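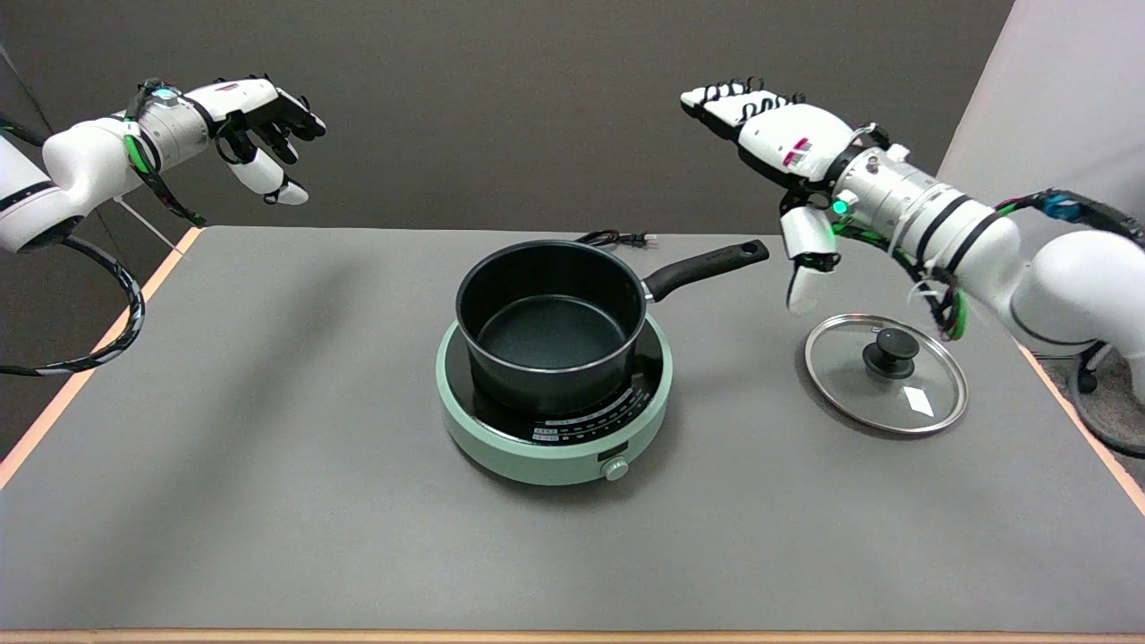
March, 6:40 a.m.

Started on the Camargo before breakfast, daylight lamp on, window blind down. Collation first, condition second, same as always. The copy is octavo, gatherings of eight, signed A through Y, with the final gathering a four. I get 352 pages including the blank at the end, and the blank is conjugate with the last page of text, so it belongs. The seller's description called for 350 and a "later flyleaf." The seller was wrong in my favor for once.

The issue points are less tidy. The Trultureo bibliography gives three for the first issue: the dropped "e" in the running head of gathering F, the publisher's device on the title page without the rule under it, and ads at the back numbered to 17. Mine has the dropped letter and the missing rule. The ads run to 17 but the last leaf is on a slightly whiter stock than the rest. Under the loupe the chain lines don't match either. I took the spacing at three places on the ad leaf and three places on Y2 and the difference was consistent. Either the ads were printed separately on whatever the shop had on hand, or the leaf came from another copy. The stub shows no fresh paste. The sewing passes through the fold where it should. I lean toward separate printing but will write it up as undetermined.

8:15. Binding. Publisher's brown cloth, blind rule border, gilt title on spine. Gilt is dull at the head and legible. The front hinge has a split in the endpaper a little over an inch long, mull intact beneath it. No repair needed now. If I sell it, it gets described as "hinge starting," and I should stop telling myself it could be called anything kinder. Corners bumped, lower rear worst. A former owner penciled a price inside the front board and then erased it badly. In raking light I can read the last two digits and not the first.

There is also a bookplate ghost, an offset rectangle on the front pastedown where something was removed. Measured it and wrote the dimensions on the card. Lech Sadowski keeps a file of plate sizes from the Dallport library sale and can check it against those. Wrote to him with the figures and asked about the white ad leaf at the same time.

11:30. Lech answered faster than expected. The ghost does not match any Dallport plate. On the ad leaf he has seen two other copies, one with uniform stock throughout and one like mine. The one like mine was in a Fedau catalog, in what they called an untouched binding. That helps, though a catalog note is only a catalog note. He asked what I paid. I told him. He did not comment, and I take that as neither approval nor the opposite.

He also raised the print run. The figure everybody repeats is 2,565, from the printer's ledger, but the ledger entry covers sheets printed and says nothing of how many were bound up at first. If the publisher bound in lots as orders came in, the white leaf could mark a later lot of the same printing. Same sheets, same title page, new supply of ads. In that case it is still first edition, first issue by the text, and a secondary binding state by the ads. The bibliography does not allow for that case because it treats the ads as one thing. I think this is a weakness in the bibliography. I would want at least four more copies before saying so in print.

2:00 p.m. Photographed the title page, the F running head, the ad leaf beside Y2, and the spine. Redid the spine twice on account of glare. Cut a Mylar wrapper for the boards and made the fold too tight at the fore edge on the first try, so that sheet is scrap.

Humidity in the back room was at 52 percent this morning and 49 now. Fine. Moved the two vellum items to the lower shelf anyway.

Accounts: paid the binder 100 for the clamshell box on last month's pamphlets. The box is good, but the label is set a hair low. Entered it under supplies, which is probably the wrong column.

To do. Ask Fedau whether they kept images of their copy, the rear ads in particular. Write to the two libraries that list the book and request chain line spacing on the final leaf. Check whether the second impression has the white stock all the way through, as this would date the supply. Order blotter. Correct the card, where I wrote Y4 for Y2.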